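4.2 Do clear boxes get things put away?

The claim that see-through storage keeps a home tidier is repeated in most advice on the subject, and we found little behind it. The Dinberg survey asked 126 households in Wokitdale where they kept small items such as thread, plasters and batteries. Owners of clear boxes did report fewer lost items, but they also owned fewer items to begin with, and the survey did not correct for this.

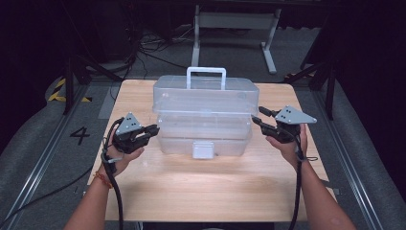
Figure 3. Clear storage box with a white carrying handle and front latch, on a light wooden tabletop.

A handle and a latch may matter more than the clear walls. A box that can be carried to the table might be used more often for that reason alone, and Nartey's diary study cannot separate the two effects. Only 11 of its homes kept the diary to the end, and five of those changed boxes partway through.

We are also unsure how much a person can read through such plastic. Walls are often ribbed, and frosting and glare blur whatever lies behind them. The Clirum checklist scores all colorless boxes as "fully visible," a rating we would not give to a slightly frosted container with ribs across its flat wall.

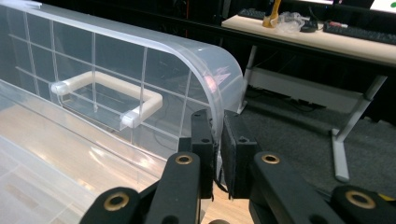 4.3 Labels

Labels were left out of the Dinberg survey altogether. We treat its results on search time with caution.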